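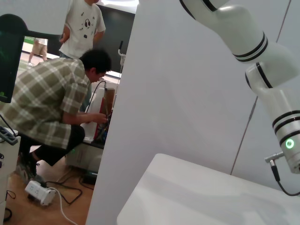
Bence Hegyi
June

1/ Right, soap people. I've finally got news I've been sitting on for ages and I'm allowed to say it now - the shaving soaps are going into a proper shop! Esow, the little gift place in Prurkden, are taking the whole range from this month.

2/ For anyone who's only followed me for the moaning about labels, I make shaving soap and aftershave balm in tins. Cedar, bay, plain unscented, and the one with clove that my brother says smells like a Christmas ham (it's my best seller, so he can pipe down).

3/ How it came about: I went in to buy a birthday card. Got chatting to Boglárka Illés, who runs the shop, and she asked what the smell on my coat was. It was bay. I had a tin in my pocket because I always have a tin in my pocket. She rang the next morning and asked for 49 of them.

4/ I have never made 49 of anything in one go. My usual batch is 8. So that was a fortnight of evenings gone, and I ran out of lids with one batch still to go and had to wait on the post.

5/ If you want to try before you buy, there's a tester of each scent by the till, and Boglárka has put a bowl and brush out so you can see how the lather comes up. Please have a go with it! Warm water, not boiling, and don't drown the brush. Half the people who tell me a soap won't lather are using far too much water.

6/ Prices are the same as buying from me direct. I had a couple of messages asking if they'd go up and no, they won't. Refills are still only from me though, as Esow haven't got the shelf for them.

7/ The unscented one has a new recipe, by the way. A bit more shea, a bit less coconut. If the old one left your neck feeling tight then give this one a try. If you loved the old one I've got six left under the stairs, so shout quickly and I'll put one by.

8/ Somebody asked about the balm. It's coming, just not yet. I wasn't happy with how the last lot set - it went grainy on top, sort of like old honey - so I'm melting it down and starting again. Should be in the shop by the end of the summer.

9/ Oh, and we went past 1075 followers while I was typing this, which is daft for a page about soap. Thank you, all of you. To celebrate I'll post a free cedar tin to one person who replies with the scent they'd most like me to make next. Sensible answers and silly answers both count.

10/ Esow is open till half five, and they shut for lunch at one, which I forgot on delivery day and ended up sat on the step with a crate on my knees eating a sausage roll. Go and say hello from me.

Comments

mags_in_the_shed: Well done Bence!! Picked up the clove for my dad this afternoon. He's refusing to share it.

TobyR: Lime, please. Or bonfire.

knitwithdee: Is the unscented one alright for legs? Asking for my legs.

Bence Hegyi: @knitwithdee It is, my sister uses it for hers. Go easy with the brush!

oldgreytim: Put me down for one of the old unscented if there's any left.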